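Home | Ask Us | Food & Drink | Science | Games
Filed under: Where Does It Come From?
3 min read

Does fizzy water really come from a spring?

Look at the label on a bottle of fizzy water. There's probably a mountain on it. Should you believe the mountain? Not straight away.

Some water does come out of the ground with bubbles in it. Deep down, a gas called carbon dioxide gets squeezed into the water by the weight of the rock above. But most fizzy drinks get their bubbles at a factory. A machine chills the water and pushes the gas in – the colder the water, the more gas it holds.

Clémence Gilbert runs the bottling line at Bodin, which fills 500 bottles before the morning break. Their label says "since 1948". I asked what that proved. "That we're old," she said.
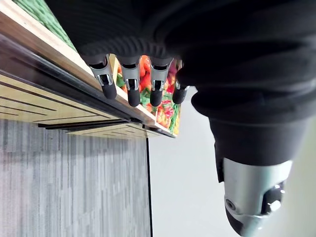 Try it yourself

Ask a grown-up for two small bottles of fizzy water. Put one in the fridge and leave one on the table for an hour. Open both over the sink, slowly. Which one hisses more? Write down your guess first, or it doesn't count.

Then read the small print. If it says "carbonated", somebody added the gas. The mountain may still be very nice.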